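Shipping small orders - is insurance worth paying for?

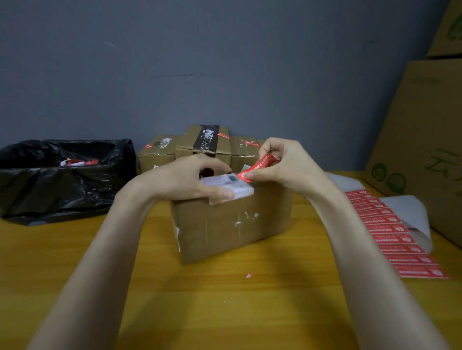 Mesthorpe, December

tallowfield
I sell used camera lenses and a few old radios from home. I ship with Seritari at the moment, and they want extra for cover on every parcel. Over the past year I sent more than 1,000 boxes and had 48 claims, mostly cracked glass. They paid on maybe half. Is anybody here skipping the cover and just eating the losses?

brinepot
I dropped it two years ago. I put the money I would have spent into a separate account and refund buyers out of that. It has never run out. My stuff is cheap though, mostly under twenty bucks.

oxbow_j
Depends on the item. One lost lens could wipe out a month of savings. I would cover anything you can't afford to replace and skip the rest.

tallowfield
The lenses go from thirty dollars up to a few hundred. The radios are low value but they break more.

kestrel77
48 claims is too many. That's a packing problem. Insurance won't fix it and your buyers are still getting broken glass. Double box the radios and leave two inches of fill on all sides.

brinepot
Double boxing adds weight. On a radio that can cost more than the cover does.

kestrel77
Not if you buy the outer boxes in bulk. I get mine from Restamia, 3,000 at a time, and the price per box drops a lot.

oxbow_j
Where does a home seller put 3,000 boxes?

kestrel77
Flat, in the garage. They take up less room than you think.

milldam
Read the Seritari terms before you renew. Mine said no cover for used electronics unless they went in the original packaging. That may be where half your claims went. I moved to Zapata after that and their form at least asks what the item is. Slower to pick up - usually after 4 pm here.

tallowfield
Just checked and it's in there, page six. So I have been paying for cover on radios that don't qualify. I'll drop it on those, keep it on lenses over a hundred, and try thicker fill first.

brinepot
Ask them for the radio premiums back. Worth an email.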